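# How Does a Robot Fold a Sweater?

Have you ever folded a sweater without thinking about it? Your hands just go! For a robot, folding a sweater is one of the hardest chores in the whole house, and the really clever part is hidden inside its software.

Software is the set of instructions that runs on a computer. A robot called Windel, built in a workshop in Ornville, uses three kinds of software at once.

## Seeing

Windel's camera turns everything into tiny colored dots called **pixels**. At first the computer has no idea which dots are sweater and which are blanket. So a program called Flamum goes hunting for clues. Where does one color stop and another begin? Where do the lines of the knitting run? Is that curvy bit a neckline or just a wrinkle?

Finding the clues is called **perception**. It gets tricky fast – a flowery quilt is full of curves and colors that have nothing to do with the sweater!

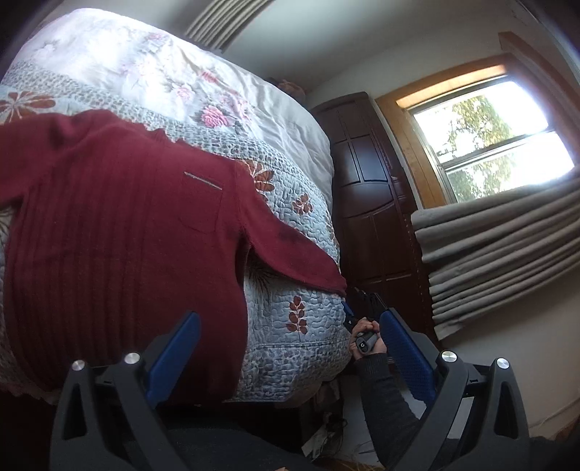 *A red sweater spread out on a flowery quilt. Can you find the chest pocket?*

Did you spot the pocket by its rounded bottom and the light gray strip at the top? You used perception too, and it took you no time at all.

## Planning

Once Flamum has found the sleeves, the shoulders and the hem, it has to make a **plan**. Sleeves in first? Bottom up to the top? A plan is a list of steps in the right order. If you fold the sweater in half before you tuck in the sleeves, you get a lump with arms.

Windel tries out its plans inside the computer before it moves at all. It can test 150 different folds on a pretend sweater while you are still looking for your other sock!

## Moving

The last part is called **control**. Control software tells the gripper how far to open, where to go and how hard to squeeze. It checks again and again, 80 times every second. Is the cloth slipping? Squeeze a bit more. Is it stretching? Ease off!

## How does it learn?

By practice, just like you. People hold grippers in their own hands and do the job themselves while a camera records it. The software studies those recordings and looks for patterns. Nigel Horrocks, who works on Windel, fed it 1,000 recordings before it could manage one neat sleeve. "I cheered so loudly I scared the dog," he says.

## Try it yourself

Put on a pair of thick mittens and lay a sweater on your bed. Ask a friend to be the software. You are the robot, so you may only do exactly what your friend says!

- "Fold it" is not allowed. Robots need smaller steps.
- Try "move your left hand to the cuff" and then "close your hand."
- Swap places and have another go with your eyes shut.

How many instructions did you need? My record is 70, and it still looked like a pancake.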